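Tuesday, bench 2, shelf sort cont'd

Started late, kettle queue. Goal for today was the covers and vessels: get every glass cover matched to something or into the spares bin, then relabel the bottom shelf before Gwenllian needs it for the Hadgu stuff.

State of things at 9: covers stacked in each other with no paper between. Two of them stuck together, had to run warm water round the outside and wait. Ten minutes, came apart fine, no chips. PLEASE put paper between. There's a whole roll of the thin stuff on the hook by the sink, nobody's using it.

Sorting method, for whoever picks this up:
- measure across the outside of the rim, not the inside. I did the first few inside and had to redo them
- write it on tape, tape on the top, never on the rim (glue creeps, then it doesn't seat)
- anything with a chip you can feel with a fingernail goes in the red tub. Don't argue with it
- wipe before measuring, the old wax pencil hides chips

Dark vessels next. The Felleck ones are all a hair off each other even though the list says same size. Rims not quite round on a couple, turn the cover a quarter and it drops in, turn it back and it rocks. So "fits" on the tag means fits in at least one position, I've put a pencil tick on the vessel where the cover should line up. Pencil not marker, it wipes off if we change our minds.

The Stullis ones are better. Heavier. Covers go on any way round and stay put. If we're ordering again I'd go Stullis and pay the extra, but thats a budget conversation and not mine.

Had the clear cover out under the big dark curved piece after lunch, fat glossy rim on that glass, catches the light.
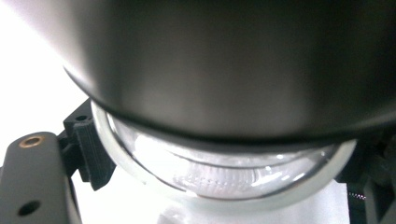

Rhydian reckons we're wasting our time matching pairs at all, and that we should pick one cover size, keep four good ones and get rid of everything else. His point is that the pairs get split up inside a week anyway, someone grabs the nearest lid and the tag means nothing. He'd also like the red tub emptied more than once a year.

Fair on the tub. On the pairs I don't agree, the slow dry-downs need a snug cover or they go crusty at the edge, we lost 3 in June that way and it was a loose lid every time. One size would be fine for the quick jobs though. Could do both: a general set on the open shelf, matched ones up high with names on. Will ask Archana, she does more dry-downs than the rest of us put together.

Later, 3:40. Archana says yes to the split, wants the matched ones kept in the cupboard with the door and not up high, she can't reach the top shelf without the step. OK. Cupboard it is. Means moving the Jillia samples, which means asking Sanne where they go, and she's out until tomorow.

Cleaning notes while I remember:
- plain dish soap, soft cloth, no green pads on the glass. The scratches round the knob on the old one are from green pads
- dark ones: don't soak. Wipe, rinse, upside down on the rack
- dry the rim of the cover before it goes on or it grips. See this morning

Did not get to relabeling. Bottom shelf is clear at the left end, right end still has the tall jars, I ran out of boxes.

To do
- boxes!! the low ones with handles
- paper between covers, cut a stack to size so there's no excuse
- ask Sanne re Jillia samples
- empty red tub (me, fine)
- Tariq to check my rim measurements, the caliper was reading a bit odd after I dropped it

TK, if you read this before I'm in, the caliper is in the top drawer and the spare battery is taped inside the lid.

Recent entries
Drying rack, new feet
Stullis delivery, what was missing
Where the step stool lives now
Hadgu prep, shelf plan (Gwenllian)
Caliper check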